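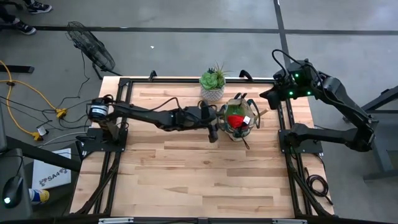 Chapter 6
Glued Wood and Its Movement

Wood is sold by size, but its size is not fixed. A board that measures one width in a heated room in winter will measure another in July, and the difference is large enough to jam a drawer or split a panel. Makers of furniture and flooring have dealt with this in two ways: by leaving room for the wood to move, and by cutting it into small pieces and gluing those pieces back together. The second method is the subject of this chapter. The bench top at the head of the chapter is of this kind, made of pale tan, cream and light brown strips whose end joints are staggered, so that a joint in one strip lies beside unbroken wood in the next. The narrow darker streaks along some of the boards raise a question of grading, taken up in Section 6.4.

After working through this chapter the reader should be able to calculate the change in width of a glued panel for a given change in moisture content, choose a strip width for a stated use, and tell apart the common forms of joint failure. The reader is assumed to have covered moisture content (Chapter 3) and the three directions of grain (Chapter 4).

6.1 Why strips are used

Wood shrinks and swells very little along the grain. Across the grain it moves a good deal more, and the amount depends on how the growth rings run through the board. Movement along the line of the rings (tangential) is often close to twice the movement at right angles to them (radial). A wide board sawn flat from the log has both kinds of movement in it at once. As it dries, the face that was nearer the bark shrinks more than the other face, and the board cups.

Ripping the board into strips does not remove this movement. Each strip still cups, but over a short distance, and the cup in a narrow strip is shallow enough to be planed away after gluing with little loss of thickness. If the strips are also turned so that the rings face different ways, the small distortions tend to cancel across the panel. The total change in width remains. A panel made from strips must still be fixed to its frame in a way that lets it widen and narrow, by slotted holes, buttons or clips.

There is also a reason of supply. Long, wide, clear boards are scarce and cost more. Short lengths are a normal product of any mill that cuts out knots and splits, and a panel made of strips can use them.

6.2 A first calculation

The change in width of a panel is found from

change in width = W × C × M

where W is the starting width, C is the movement coefficient of the species per one percent change in moisture content, and M is the change in moisture content in percentage points.

Take a counter 2,000 mm long and 690 mm wide, with the strips running lengthwise. Let C be 0.002 and let the moisture content rise by 2 points between winter and summer. The change in width is

690 × 0.002 × 2 = 2.76 mm

The length is left out of the sum because movement along the grain can be ignored at this scale. Note that the number of strips does not appear either. A panel of ten strips and a panel of thirty strips of the same wood will widen by the same amount.

The coefficient used here is for practice only. Values for design work should be taken from Table 6.2, and where strips of mixed ring direction are used, the tangential value should be chosen. It gives the larger result and so the safer gap.

6.3 Staggering the end joints

End grain does not glue well. The open cells draw the adhesive away from the surface, and a plain butt joint between two strip ends adds almost nothing to the bending strength of the panel. Load has to pass around the joint through the strips on either side. When two butt joints lie next to each other, there is less sound wood to carry the load, and the panel is weak along that line.

For this reason the joints are offset from row to row. In the exercises for this chapter a minimum offset of 100 mm is assumed. Where finger joints are used in place of butt joints, some strength is carried through the joint itself, and the offset may be reduced as shown in Section 6.5.

Key terms: tangential movement, radial movement, cupping, butt joint, finger joint, offset, starved joint.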